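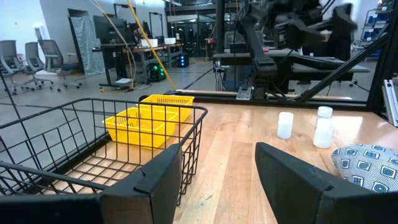 Black wire basket on a light wooden tabletop.

How to sort a paper pile without buying a system

By Sheila Fothergill

I've read plenty of guides that promise a clear desk in an afternoon. I doubt most of them. The Durska method wants 113 labels before you touch a single bill. Skip it.

Take the top 100 sheets off the pile. Make two stacks: keep and shred. If you catch yourself starting a "maybe" stack, put that sheet in keep and move on. File the keepers by year, newest in front. Fancy categories look great in April and fall apart by summer.

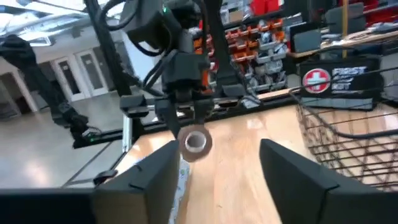
Do I need to scan everything first?

Scanning is optional, and I'd leave it for last. I once scanned 838 pages and have opened maybe a handful. Scan tax papers and anything you'd hate to lose, then stop.

Shred the rest the same day, or it will creep back onto the desk.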